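Toy rotation: how many bins do you keep out?
Parenting > Play and Toys > September 2022

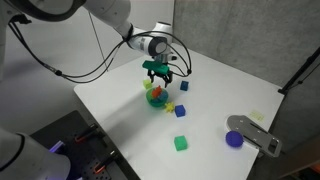

Green bowl of small toys, with a cube left out beside it.

stellan_h
We have two kids, almost 2 and 4, and a living room that is also the playroom. In July I sorted everything into 12 bins and put most of them in the hall closet. The plan was to leave three out and swap them every couple of weeks. It worked for a month. Now the older one knows where the closet is and asks for specific bins by name, and the younger one just dumps whatever is closest.

Questions for people who have kept this going: how many bins do you leave out, how often do you swap, and what do you do when a kid asks for something that is put away?

Stellan

Maltonmom
Four out, swap when they stop playing with them. I quit using a calendar. Sometimes a bin stays out for two months because they are still using it, and sometimes it goes back after three days.

If they ask for something, I get it, but one has to go back in trade. My 4-year-old understood this right away. My 2-year-old did not and still doesn't.

quietcorner
I'm going to disagree with the whole idea. We did rotation for a year and it was a second job for me. Sorting, labeling, finding the piece that ended up in the wrong bin. Then I gave away half the toys and left the rest out on low shelves. Cleanup takes less time now than the swapping did. If you need 12 bins you have too many toys.

Maltonmom
quietcorner, that's fine if the toys are yours to give away. Half of ours came from grandparents who visit and look for them.

quietcorner
Ours did too. They asked about one train. I said it broke.

b_myklebust
Birger here, father of three, the oldest is 9. We still rotate some things and have since he was a toddler. What I would change in Stellan's setup is the size of the containers. Big bins get dumped because you can't see the bottom. We went to bowls and shallow trays, the kind you'd use for salad. A kid can see what's in there and carry it to the table. If it gets dumped, it's a small mess.

Blocks and train track are the exception. Those need a real bin.

stellan_h
Birger, do the bowls go on a shelf or the floor? Mine would step in them.

b_myklebust
Low shelf, one row, no stacking. Stacked bowls come down all at once. We keep 6 on the shelf and that's for all three kids. I wouldn't go higher with a 2-year-old in the house.

Clikex
Please check sizes if you do mixed bowls with an under-3 around. We keep anything small enough to choke on up high and only bring it down at the table while the little one naps. A closet the older kid can open doesn't count as put away.

stellan_h
Good point. The small stuff is in a latched box on the top shelf, but I should go through the rest again. The older one moves things between bins.

Stastia22
I teach preschool, and we rotate by shelf, not by bin. One shelf changes and everything else stays put. When I changed the whole room at once the kids were wound up for days. At home I'd swap a single container at a time and leave the favorites alone. Dolls and blocks never leave our room.

Also, I wouldn't sort so strictly. Some of the best play I see comes from containers where the animals are in with the blocks and the play food.

quietcorner
So if the favorites never rotate, what is rotating? The toys they don't care about. That is my argument for giving them away.

Stastia22
Not really. Puzzles are ignored at our school for weeks, then they come back out and there's a line for them. Kids that age change a lot in two months. A puzzle that was too hard in the summer gets done in the fall.

Maltonmom
Same with puzzles here. Also magnet tiles. Play kitchen stuff never gets old and never goes in the closet.

b_myklebust
I'd agree on giving away the talking toys, for what it's worth. We took the batteries out of ours first and waited to see if there were complaints. There was one.

stellan_h
Thanks, all. I'm going to try bowls on the low shelf, one swap at a time, and the trade rule for the older one. I'll also pull a bag for the donation center so quietcorner gets something out of this. Does anyone have a good way to store wooden train track? The bin I have is too heavy for either kid to move.

Clikex
Under-bed box with wheels. Take the lid off and lose it.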